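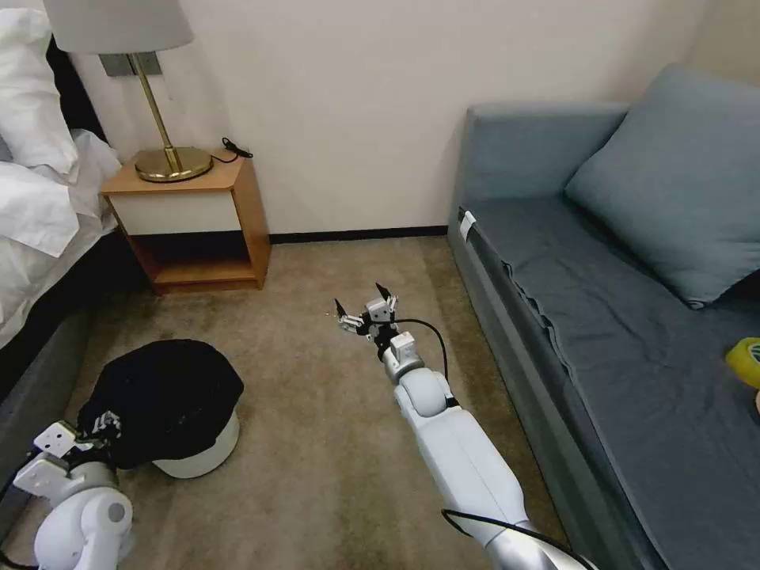
A removals quote is a guess about volume, made by someone who has usually not seen the rooms. Keep that in mind all through this session. The customer rings up and says "one-bedroom flat, not much stuff", and the estimator types something into a box. Take a bedroom with a bed, a small wooden nightstand and a blue-grey sofa in it. A sofa isn't on most firms' bedroom checklists, so a customer who ticks "bedroom, standard" has already under-declared by the bulkiest thing they own. Whose fault is that? The firm will say the customer's. I would like you to be slow to agree.

Session 3: Estimates, surveys and where the money goes

Read the Drunitgate case sheet before you come. Bring the tariff pages for Buvix and Pruvost as well, printed if possible, as we shall be writing on them.

Three ways of quoting

Fixed price. The firm names a figure and sticks to it, in theory. Look at the conditions on the back. The Pruvost form has 5 separate grounds for changing a fixed price on the day, and one of them is "access other than as described". I have yet to see a flat where access was exactly as described.

Hourly rate. Popular with man and van firms. It looks fair, and for a small job it often is. But the people who decide how fast the work goes are the people paid by the hour, and the clock may start at the depot. Check when it starts and stops, and whether part hours are rounded up. Buvix rounds to the next full hour and says so in grey type under the table.

Volume. The customer pays for cubic feet or cubic metres used. More exact on paper. In practice the customer has no means of measuring the load once it is in the van, and the figure on the invoice is the crew's.
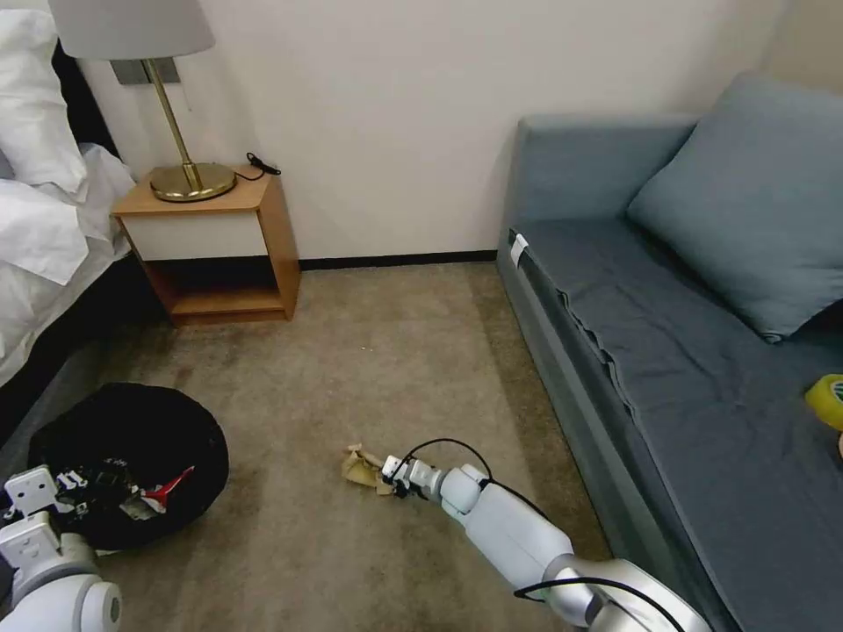 Loose items are where all three methods go wrong. Big furniture is easy to list. What people forget is the stuff that lives on floors, behind doors and under beds, and it is this that fills the last third of the van. Estimators add an allowance for it, usually a percentage. Ask where the percentage comes from. In the Drunitgate sheet it is given as "industry standard" with no source, and I spent some time looking for one without success.

Worked exercise

A customer is moving from a second-floor flat to a house. The online form gives 128 items. The quote is fixed, subject to survey, and no survey takes place. On the day the crew leader says the load is over and asks for more money before the doors are shut.

Work through the following on paper:
Which party was in a position to correct the list, and when?
What would a video survey have caught? What would it have missed?
Is a demand made with the goods already on board a fair negotiation? Say why, without using the word "policy".

There is no model answer. Some of last year's group argued that the customer should simply have counted boxes. Perhaps, but she did not know yet how many boxes she would need, and neither did the firm that sold them to her.

A note on insurance

"Fully insured" appears on nearly every removals website and tells you very little. Insured for what, up to how much, and with whom making the claim? Goods in transit cover is one thing. Public liability is another and will not pay for a broken lamp. The Drunitgate sheet has a cap of £4000 for the whole load, with owner-packed boxes left out altogether. Work out what that leaves a family who packed their own kitchen. Then look at the price of the packing service again and decide what is really being sold.

Plarer software

You will have access to the Plarer estimating tool in the computer room until the end of May. It is quick and the reports look handsome. Please don't take its totals as evidence of anything. It multiplies what you type by a table of average sizes, and the table is not shown to the user. Try entering the same wardrobe as "wardrobe, double" and as "wardrobe, large" and compare the results.

For next time

Read the conditions of any firm that would serve your own street. Mark each clause that lets the price go up, then each clause that lets it come down. Bring both lists, even if the second one is blank.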